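Furniture > Hallway > Coat Racks > Reviews
Search reviews, brands, rooms...

26 December 2024
By the Flostberg Home Desk

The Poldale standing coat rack: a long review of a simple thing

I have wanted a proper standing coat rack for longer than I care to admit, and for most of that time I made do with the back of a chair (and then a second chair, when the first one filled up). So when the Poldale went on sale in November for $182, down from $288, I read every word on the Mudevero store page twice, went and made a cup of tea, came back and ordered it.

It's tall, it's wooden, and it comes painted a warm orange-brown that I was a little nervous about. On my screen it looked like a pumpkin. In the room it's a lot softer than that, and it has cheered up a corner where nearly everything else is white or gray. 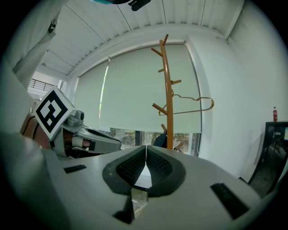
Putting it together took me 23 minutes, and I am slow with an Allen key, so I'd guess a handier person could have it standing before the kettle boils. The bolts were bagged and labeled, the holes lined up, and the instructions were one folded sheet with large drawings. My only grumble is that the key supplied is a tiny thing that hurts your palm by the last bolt. Use your own if you have a decent one!

Once it was up I did what I suppose everyone does and hung everything I own on it. Heavy winter coat on one side, nothing on the other, and it stayed put. With two heavy coats on the same side I could feel it wanting to lean when I brushed past, so I spread things out now — the long coat opposite the rain jacket, scarves wherever they like. If you have children who pull their coats off the hook from below, I'd set it in a corner.

The finish is good for the money. I found one small rough patch underneath, where only the vacuum cleaner will ever meet it, and the paint hasn't rubbed off on a white shirt, which was my real worry.

Before this I came very close to buying the Eder, and I still think about it now and then. It's a handsome rack, but it has a wide round base and I kept stubbing my toe on the one in the showroom. Thin legs suit me better in a room that gets walked through all day, and I can get a broom between them without moving the whole thing. I also like that a slimmer piece leaves the window side of the room alone. We're forever parking bottles and a backpack over there, and I didn't want another bulky object joining them.
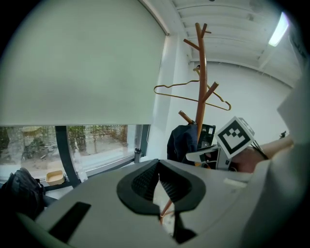
Who I'd recommend it to

Anyone in a rental who can't put hooks in the wall, for a start. Also anyone whose guests pile their coats on the bed. If your household owns a great many heavy parkas I'd look at something bolted to the wall, and if you dislike orange in any form, well, you've been warned.

I paid full shipping and would still buy it again at the sale price. At $288 I'd probably have waited, grumbling, with my two chairs.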